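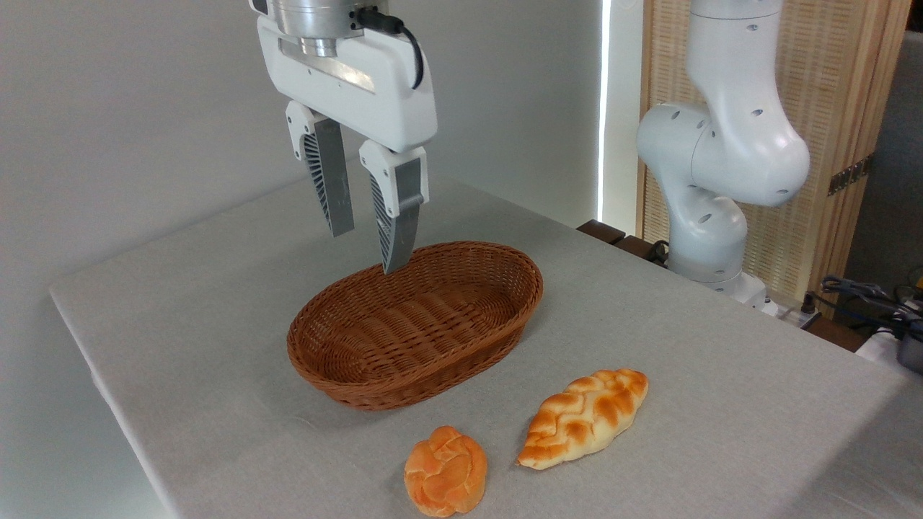

## Bread into basket, part two

I said last month that I would get both arms going before I wrote anything else. I have got one and a half going, so this is a half-time report.

The job I set myself is small. Two pieces of bread sit on a table in front of a wicker basket, and the arm has to put them in the basket. One is a round knotted roll and the other is a longer braided loaf with pointed ends. I picked shapes that were as different as I could find, because my first attempts were all with wooden blocks and I was getting too comfortable with flat sides.

I am doing this in the shared workshop at Indgate, where I have the end table by the folding screen. The project is called Kimosow on my drive, for no better reason than that I needed a folder name. People at the workshop have started using it as well, so it has stuck.

## The fingers

The biggest change since the last post is the fingers. The old ones were flat and stiff, and they pushed a round thing away as often as they gripped it. The new ones have a white mount at the top and a grey ribbed part below that narrows towards the tip. The ribbed part gives when it meets something curved and wraps round it a little.

I ordered the grey parts from Honitell. They came on a Thursday and one of the pair had a split rib, which they replaced without any fuss. The mounts I printed myself. It took 8 goes to get the bolt holes to line up, mainly down to me measuring from the wrong edge and then carefully repeating the mistake.

With the fingers wide open there is enough room for the roll with a bit to spare. The long loaf only works if the gripper comes at it across the narrow way. If it tries to take it end to end it shuts on nothing, or it catches one point and spins the loaf round on the cloth.

## The basket

I thought the basket would be the easy part. It's oval, with a rolled rim, and the rim is what causes the trouble. When the arm comes in low, one finger can touch the far rim before the other is anywhere near where it should be, and then the whole basket slides.

I tried three things for this:

- Tape under the basket. It held well and took some of the weave with it when I pulled it off.
- A rubber mat under the cloth. Better, but the cloth still moved over the top of the mat.
- Raising the approach height by 20 mm and coming straight down at the end. This is what I have kept.

The third one costs a bit of time on each run, which I can live with. I also turned the basket so its long side runs left to right across the table, and that gives the fingers more room to be wrong in.

## The cloth

The cloth started out as a way of hiding the table top, which was throwing light back into the camera. It does that job. It also wrinkles, and every wrinkle in front of the basket changes the height of the bread by a millimetre or two. I now smooth it out at the start of a session and then leave it alone. Ironing it is on the list, a long way down.

## The second arm

The other arm is bolted in place on the right and powered up, and it will go to any position I type in. It doesn't yet know that the first arm exists. Until I have written that part, I park it upright with the elbow bent and keep it out of the way.

The wiring on that side is a mess. Steyn sell a cable sleeve that would tidy up most of it, but I want to settle on where the base is going first. I have moved it twice already and I think it needs to come further back.

## Next

I want 300 runs with the roll only, logged, before I change any more hardware. After that I'll do the same with the long loaf, starting it at different angles. Then the second arm.

If anyone has a decent way to stop a light basket sliding on cloth without glueing it down, please leave a comment. I have a bag of lead shot at home and may end up sewing some into a flat pad for the bottom, though that would make the inside of the basket shallower and I'd have to set the drop height again.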